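Okay so I finally finished putting our whole family recipe box into one place, and since a few of you asked how it's going, here's a little thread (grab a coffee, I do go on).
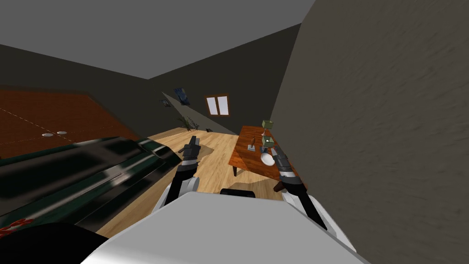
Griltar replied that typing them all out sounded like a miserable way to spend the winter, and wouldn't scans do?

Scans were where I started, back in May! The trouble is that half the cards only say things like "bake till done" and "the usual flour," and a scan can't tell you what the usual flour was. So I've been cooking my way through them, slowly, and writing down what I did.

There are 400 cards, if you count the ones cut off the backs of boxes. 6 of them are for the same lemon cake. I made all 6 and I'm sorry to report that I love every one – the one with buttermilk a tiny bit more, maybe.

The handwriting took me longest. For weeks I had a stew down as needing "2 cups of sail," and I read it out loud to my sister and we laughed until we had to sit down. It's stock. It was always stock.

Ekow asked about printing. I'm doing a spiral-bound one so it'll lie flat next to the stove, with wide margins, because everyone in this family writes in cookbooks and I'd like them to keep right on doing it.

First copies go out to the cousins in December 2019, if the print shop is kind to me. If you have a card of ours tucked in a drawer somewhere, please send it over, stains and all – there's still room in the soup chapter!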